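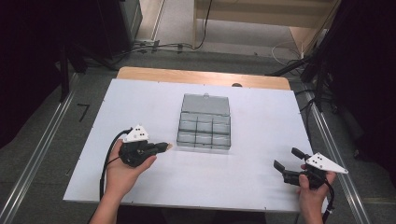 Brescombe workshop, equipment planning meeting
August 11, 2026

Chair: Khrystyna Vasylenko

1. Previous minutes
Agreed, with one change. The Altura quote was for hire only and did not include delivery.

2. Hand-held grippers
The proposal was to buy 18 more pairs from Telter before the end of the financial year. KV asked what the pairs we already own are doing most days and did not get a clear answer. The booking sheet has gaps going back to March. Several people felt the number had been picked to fit the money left over. KV would not sign it off on that basis.
Decided: 2 pairs now. The rest to come back with usage figures attached.

3. Spares
Jaw tips and cables. Telter's price for a replacement cable is nearly three times what we pay elsewhere and the sales sheet doesn't say why. Limit of £300 for spares this quarter, cables to be bought locally if the plug matches.

4. Sorting arm (Twal)
Twal's brochure says the arm will fill divided boxes unattended overnight. The demonstration was on their own table with their own boxes. No one present was willing to budget on that. Twal to be asked for a trial here, on small parts, for 7 working days and at their cost. If they refuse, the item drops off the list.

5. Floor space
A second table was requested. Not discussed in full. KV wants to see a drawing with the cable runs marked on it first.

6. Any other business
The Altura hire runs out before the next meeting. Not to be renewed automatically.

Actions
KV: write to Twal, reply to Telter
Workshop: booking sheet brought up to date, drawing for item 5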